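Luviscombe Releases Good-Practice Guide for Testing Robot Grippers in Simulation

LUVISCOMBE, 15th August. Luviscombe has published a good-practice guide for teams that test robot grippers in simulation before running them on a physical arm. The guide is free to download and applies to two-finger parallel grippers working over a flat surface. A second part, on suction tools, is planned for January.

The guide sets out what a team should record before a simulated test can be used as evidence in a safety or acceptance review. Until now, test reports sent to Luviscombe have used different starting positions, different camera views and different names for the same fault. Reviewers have had to write back for missing details before they could compare one report with another.

"We kept getting reports that said the gripper passed, with no record of where it started or how far apart the fingers were," said Iman Ragab, who led the drafting. "The guide asks people to write those things down in the same order every time."

The document has 13 clauses. The main requirements are:

Every run starts from a recorded arm pose and a recorded finger opening.

Each test series includes empty-gripper runs, in which the fingers have nothing between them, so that false grasp signals can be found and logged.

The wrist camera view is saved with the run data at the start and end of each run. Images are kept as rendered, without cropping or color correction.

Surface color, lighting settings and friction values are listed in the report. A change to any of them starts a new test series.

Runs that are stopped early are reported along with the rest, with the reason for the stop.

A simulated result is labeled as simulated wherever it appears, including in slides and sales material.

A draft was tried by two companies, Bolberg and Leone, which ran 3000 simulated runs between them using the clause numbering in the draft. Both asked for clearer wording on early stops, and that clause was rewritten. Leone also asked for a shorter report form for repeat tests, and one is now included as an annex.

The guide does not replace physical testing. Clause 2 states that no gripper should be cleared for use near people on simulated results alone. Force limits, pinch points and emergency stops must still be checked on the real machine by a trained person, following the rules that apply at the site.

A wrist view with the fingers apart and nothing held shows the type of image that is to be stored with an empty-gripper run.

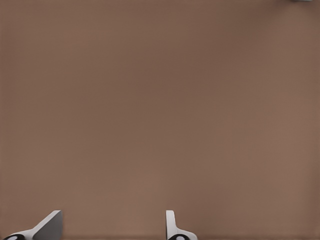 Fuad Lemma said the empty-gripper clause was the one most likely to meet resistance, as it adds runs that many teams now skip, but that he would keep it even if other clauses had to be dropped. He asked that the next edition also say how long the saved views must be kept.

Luviscombe said it will take up the question of storage time when comments on the first edition are reviewed. Until then, teams should follow their own record-keeping rules and state the storage period in the report.

Comments may be sent by any company or individual through the form on the guide's download page. Each comment should give the clause number and the proposed wording. The report template is supplied in an editable version and can be used with the Grivelell test log without changes.

Press contact: Zineb Lamrani, Luviscombe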